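1/18/23 – notebook, Shaohua Gu

Coding of the local crime reports, second pass. I took the store robbery and assault stories from the Cruickshank archive, nearly 1000 in total, and marked for each one if the race of the suspect is named in the headline, in the text, or not at all.

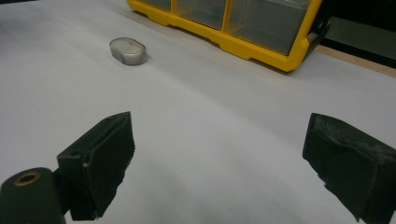
Ovov and I disagree on 10 stories. In four of them the police statement is quoted, but the reporter changed the order of the words – I counted this as text, Ovov as headline. We need one rule for it before February.

Still to do: remove the duplicates from Matent, and ask again for the two missing court files.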